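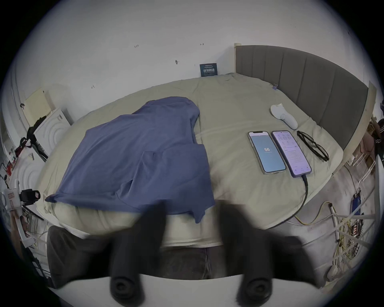
为什么普兰兹卡家务机器人的夹爪会在叠衣服时突然松不开？

原因出在指端的力反馈线上：线缆反复弯折后接触不良，控制程序收不到读数，就当作还没夹紧，于是一直往里收，直到保护电流把电机切断。

2018年11月3日，负责这个项目的普兰兹卡公司（Prandska）在网站上贴出了一份写得相当坦白的说明，承认旗下正在试用的家务夹爪存在上述故障，并请所有试用家庭先把机器停下来，等新的线缆寄到以后再接着用。好在到目前为止，公司没有收到任何人受伤的报告，损坏的多半是衣服的袖口和扣子，还有一户人家的手机壳被夹出了一道裂纹，机身倒是没事，这也算是让人松了一口气。

事情要从八月说起。那时候天气还热，试用刚刚铺开，一共有132户人家报名参加，每家领到一套夹爪，在自己家的卧室里做一些再平常不过的活儿：把床上的衬衫拎起来、摊平、叠好，把随手放下的眼镜和手机挪到一边，别让它们裹进衣服里。听上去简单，可是做过家务的人都知道，一件揉成团的衬衫有多难对付，袖子在哪儿、领子在哪儿，人有时还要翻上两遍呢，更别说一副只有两根手指的夹爪了。

最早的一起故障发生在试用开始后不久。一位用户在来信里说，夹爪捏住了衬衫的袖子，怎么也不肯放，她按了停止键，手指还是又往里收了一下，才终于停住。她没有硬拽，先拔了电源，再一点一点把布料抽出来，袖口上留下了两个圆圆的压痕。公司起初以为是个别现象，给她换了一套，把旧的那套寄回去检查，外观上什么也没看出来。

后来类似的来信多了，前前后后有30户反映过同样的情况，技术人员才把寄回来的机器放到一起，逐一拆开细看。负责测试的德鲁斯塔德实验室（Drustard）把线缆装在台架上反复弯折，大约是谁也没料到，问题出现得那么早：设计时要求能经得住的次数远比这个多，可是弯到2000次的时候，线芯就已经开始断断续续地接触不良了。偏偏叠衣服这个动作，手腕要不停地翻转，线缆正好在转弯最急的地方受力，日子一久，自然吃不消。

更值得说一说的，是程序上的疏忽。按道理，读数一旦丢失，机器应当立刻停下，或者慢慢松开，可是这一版程序把“没有读数”和“读数为零”混在了一起，只当手里还是空的，便继续用力。公司在说明里写道，线缆的毛病迟早会有，真正不应该的是机器没有认出这个毛病来。这句话说得诚恳，不少试用家庭在留言里也表示愿意再等一等。

按照公司的安排，新线缆会加一段护套，走线的位置也挪到了弯度较缓的一侧；程序则改为读数中断后先停住，再由使用者确认松开。更新从编号Anum的那一批机器开始，这批共有32套，先装先试，没有问题再推给其余的家庭。替换零件由奥岛公司（Oshima）寄送，运费不用用户承担，夹坏的衣物也可以凭照片登记，由公司照价赔偿。

在新零件寄到之前，如果家里的夹爪还连着电，请先关掉开关，把插头也一并拔下来。要是手指恰好夹着东西，断电以后等上片刻，再按住背面的释放钮轻轻分开，千万不要趁着它还在用力的时候伸手去掰。家里有小朋友的，最好把机器收到高一点的柜子里。已经自己拆开外壳看过的朋友也别担心，登记时写明一声就行，公司会直接换一套完整的给您。

登记页面已经开放，填写时需要用到机身底部的编号。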